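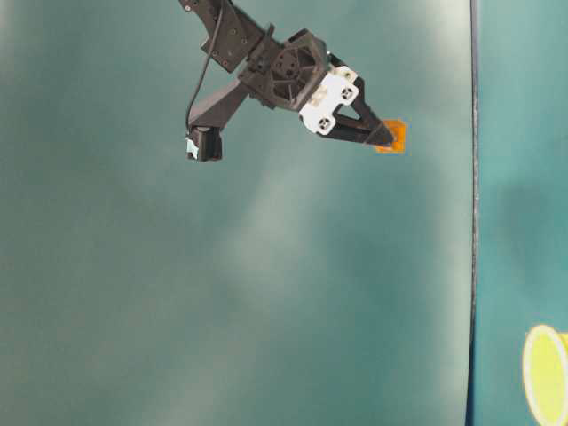
How to Paint a Worktable So It Holds Up

By Pavithra Hegde
Updated August 2025

A painted worktable takes more wear than a wall or a bookcase. Tools get dragged across it, glue drips on it, and people lean on the front edge all day. The method below is for a wood or MDF top that will be used for crafts, sewing, potting, or light repairs. It is not suitable for a surface where you prepare food.

Plan on a weekend for the work and a longer wait before the table goes back into heavy use. My own top is 71 inches long and one quart of paint covered it, with some left for touch-ups.

What you need

Dish soap and a sponge
Sandpaper, medium and fine
Wood filler and a putty knife
Bonding primer
Water-based enamel in a satin or matte finish
Clear water-based topcoat
Foam roller, 4 inches wide
Angled brush for the edges
Painter's tape and a drop cloth

Clean and sand

Wash the top with warm water and a little soap, then wipe it again with plain water. Let it dry overnight. Old wax needs a second cleaning with mineral spirits, and that has to dry too. Keep the windows open, and lay the rags flat outdoors to dry before you throw them away.

Fill dents and screw holes, leaving the filler slightly high. Once it is hard, sand the whole top with medium paper, going with the grain on solid wood. You only need to dull the old finish. Go lightly on the corners, where it is easy to cut through to bare material. Wear a dust mask. If the table is old enough that the paint could contain lead, test it before you sand.

Vacuum the dust and wipe with a damp cloth.

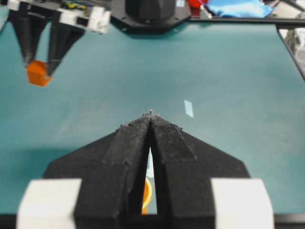
Pick the color with your work in mind. White shows every pencil mark and gets tiring under a bright lamp. Black hides needles, screws, and dark thread. A medium color is easier to live with. On a flat teal table like the one above, an orange and yellow piece is easy to spot, even a small one. If you mostly handle green or blue materials, go with tan or gray instead. Paint a scrap board and leave it under your usual light for a day before buying the full can. I used Gretetum satin enamel and mixed the color from a chip I already had.

Prime

Stir the primer. Shaking puts bubbles in it. Brush the edges first, then roll the top in long passes while the edges are still damp. MDF edges soak up primer and will need a second coat. When the primer is dry, sand lightly with fine paper and wipe off the powder.

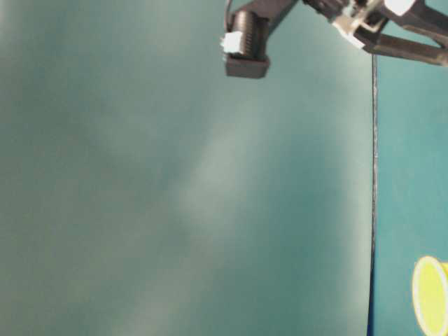 Can I skip the primer if the old paint is in good shape?

Sound latex paint that has been cleaned and sanded can be painted over directly. Varnish, laminate, and bare MDF all need primer.

Paint

Pour a little enamel into the tray and load the roller evenly. Work from one end of the table to the other in overlapping strips. Finish each strip with one light pass in the same direction, and then leave it alone. Going back over half-dry paint leaves ridges.

Put on 2 thin coats. Wait the time on the can between them, longer if the room is damp. My friend Silviu Onu painted his in a cold garage in December and the first coat was still tacky the next night. He had to bring in a heater before he could go on.

Look across the top with a lamp held low. Runs and lint show up this way and are easy to miss from above. Let a run dry fully, shave it flat with a blade, sand it

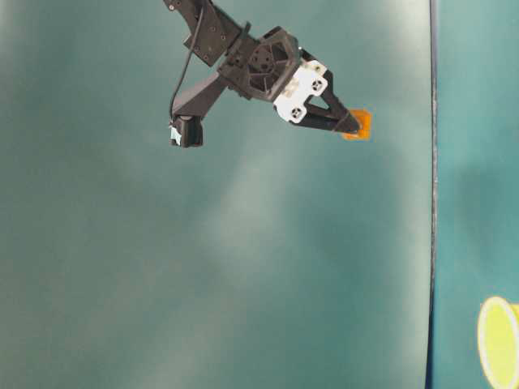
with fine paper, and touch up that spot with the brush. If the patch still shows after it dries, roll one more thin coat over the full top.

Pull the tape while the last coat is still slightly soft, at a low angle.

Topcoat and curing

Roll on the clear coat the same way as the paint. Matte cuts glare, but gloss wipes clean more easily. Sand lightly between coats and leave the last one as it is.

Dry paint is still soft underneath. Give the table 30 days before you clamp anything to it or leave a heavy machine standing on it. Light use is fine after a few days. Put felt under lamps and jars, and clean up spills with a damp cloth only.

Pour the leftover enamel into a small jar, write the color name and date on the lid, and keep it somewhere that doesn't freeze.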